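Winter storage of a small race car in a home garage: some tips

My garage is 50 years old, it has no heating, and in it lives a single seater from the lower club formula for seven months of the year. The first two winters I did almost everything wrong. I lost one set of brake seals, one battery and a good pair of gloves, in which mice made their house. What I write below is what I do now, every October, when the last race weekend is over. It is meant for people who race as amateurs and have no team, only a trailer and a patient family.

I try to keep the same order each year. You may need to change some things for your own car.

Wash first, and do it properly

Do not put the car away with rubber and track dust on it. The brake dust in particular holds moisture against the wheels and makes small brown spots which you will not remove in spring. I use a bucket with warm water and ordinary car soap, a soft brush for the wheels, and a separate old paintbrush for the corners of the wishbones. No pressure washer near the bearings. I did this once and had to change two of them.

After washing, push the car into the wind for an hour, or use a leaf blower. Water likes to stay under the seat and in the lower corners of the floor. Take the seat out. If it is a foam seat with tape around it, look under the edge of the tape, where it can smell quite bad by the end of the season.

Pick up bits of tire rubber from inside the sidepods. I found a piece as big as my hand in front of the radiator, and I had been wondering since summer why the water temperature was high.

Fluids

Change the oil before storage and not after. Old oil contains acid and water, and these sit on the bearings the whole winter. Run the engine for a few minutes with the new oil so it goes everywhere, then let it cool down.

Coolant is the one that people forget. Many tracks allow only plain water, so there is no antifreeze in the system, and one night of hard frost can crack the block. Drain it fully. Open the lowest hose also, not only the tap, and tilt the car a little to both sides with the jack. I write WATER OUT on masking tape and put it on the steering wheel, so I do not start the engine in February from stupidity.

Brake fluid takes in water from the air. I bleed all four corners with fresh fluid in autumn, and again before the first test. It costs very little compared to a caliper.

For fuel, I empty the cell completely. Some friends keep it full with stabilizer and they are also happy. Half full is the worst choice, in my opinion.

Small things to buy before the cold comes

Every year I make one trip for consumables, and half of them come from the supermarket and not from the racing shop. Freezer bags with a zipper, baby powder for the rubber seals, masking tape, cotton buds, a bag of cheap rice, steel wool, dishwashing liquid, a permanent marker in black and one in silver. The silver one is for writing on black boxes and on tires. Buy two, they dry out. 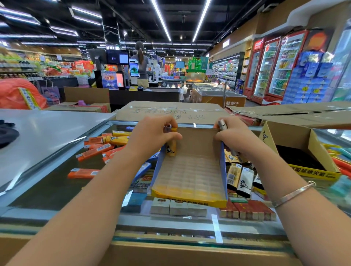
Put all of this in one plastic bin and keep the bin closed until you need it. If the things go to the kitchen they will be used in the kitchen. My steel wool went to clean a frying pan the night before I wanted to block the mouse holes.

For the labels I use the Namum paper tags with wire. They are sold for garden plants but they hold well on hoses and cables. Write what it is, which side, and which direction it was pointing. In autumn you are sure you will remember. In April you will stand there with a bracket in your hand.

Tires and wheels

Slicks do not like cold and they do not like light. If they freeze, the rubber can crack when you move them. Mine go into the basement, each in a black garbage bag with the air pressed out and the neck closed with tape. Lower the pressure a little but leave them on the rims. Do not store them beside a furnace, an electric motor or a freezer, as the ozone makes them hard.

Write on each bag how many heat cycles the tire has. I also write the corner of the car. A tire with more than a full season on it I keep only for rain practice in the parking lot or for rolling the car around.

The car itself stands on four axle stands with an old set of wheels leaning nearby for moving it in an emergency. Place the stands under the chassis, never under the wishbones. Let the suspension hang if your dampers allow it. If you have soft springs, ask the maker of the dampers.

Battery

Take it out. Even with the master switch off, some dash loggers still drink a little. I keep the battery on a shelf in the laundry room, on a piece of wood, with a Cuvus maintenance charger connected one night per month. A lithium battery needs its own type of charger, please read the label before. Clean the terminals with baking soda and water, dry them, and put a very thin layer of grease.

Engine and gearbox

Remove the spark plugs, put a teaspoon of clean engine oil in each cylinder and turn the engine by hand two times. Put the plugs back by fingers only. Close the exhaust with a rag inside a freezer bag, with a long red ribbon hanging from it, and do the same for the air intake. The ribbon is important.

My gearbox is a Nowicki from 1964, much older than the rest of the car and also older than me, so I am careful with it. I leave it in third gear and turn the input shaft by hand every few weeks. The straight cut gears rust on the places where no oil reaches. With a newer box I think it is not necessary, but it does no harm.

Put the clutch pedal down with a piece of wood between the pedal and the seat mount, so the plate does not stick to the flywheel. A length of broom handle is good for this.
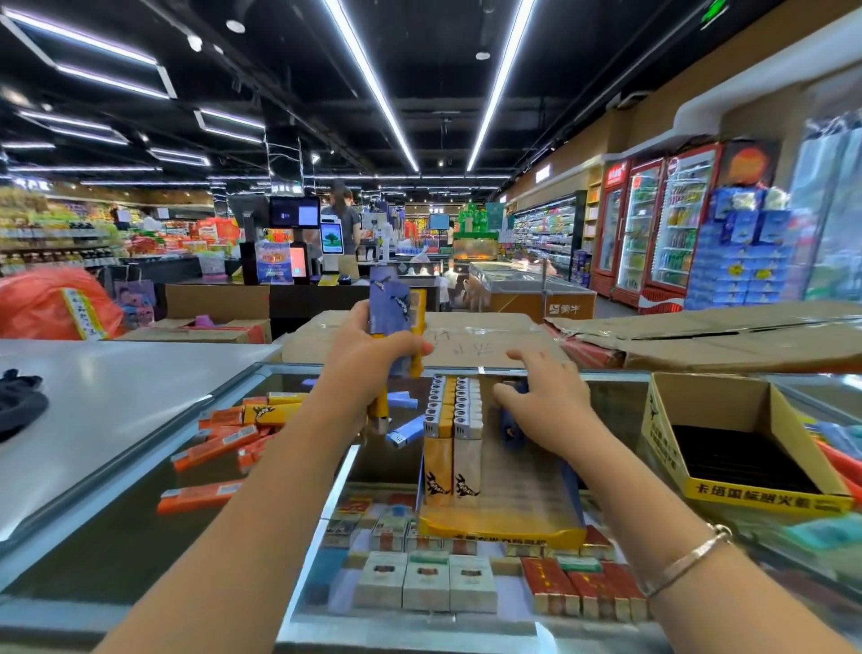
Belts, helmet and suit

These should come into the house, always. The belts I roll loosely and keep in a cotton pillowcase, never in plastic. Wash them only in lukewarm water with a mild soap if the maker permits it, and check the date on the label at the same time. It is better to find in November that they are expired than at scrutineering, with a line of cars behind you.

The helmet gets a wipe inside with a damp cloth and then two days of drying with the visor open. Do not use alcohol or window cleaner on the visor. Tear-offs become glued if they stay on for the winter, so remove all of them. For the fog problem, a drop of dishwashing liquid rubbed thin and polished away works as well for me as the expensive spray.

The suit I wash inside out, alone, on a cold program, no softener. Softener reduces the protection. Hang it on a wide hanger in a closet, not folded on a shelf, and not in the sun.

Moisture and mice

Both come in by the same door, so I write them together.

For moisture I fill old socks with rice and put one in the cockpit, one by the pedals and one in the toolbox. Change them when the rice feels heavy or clumps. A small dehumidifier is of course better, if you can empty it often. Do not cover the car with a plastic tarp. A cotton bedsheet keeps the dust away and lets the air go through. If your garage drips, put the tarp above the car on a rope, like a tent.

For mice, push steel wool into every hole that is wider than a pencil, also where the hose of the outside tap goes through the wall. Keep bird seed and dog food somewhere else. Peppermint oil I tried, and the mice did not care. What helped me was to lift everything off the floor, because then they have no place to hide on the way.

Tools and paper

Wipe the tools with an oily rag before you close the drawers. Set the torque wrench to its lowest value. If yours has not been checked for a long time, winter is the moment to send it away.

I keep a school notebook in a freezer bag on the wall hook beside the door. In it are the set-up figures of each track, with spring rates, wing holes and cold pressures, and the work still to do. At the front is the weight of my car without driver, 636 pounds, and I check this again in spring on borrowed scales. My Zuvside trailer has its own page, for bearings, lights and the licence plate renewal.

Write the to-do list on the evening you finish, while your hands are still dirty. Mine for this winter begins with left rear wheel nut, mirror glass, new hose clamp under the swirl pot, and paint on the nose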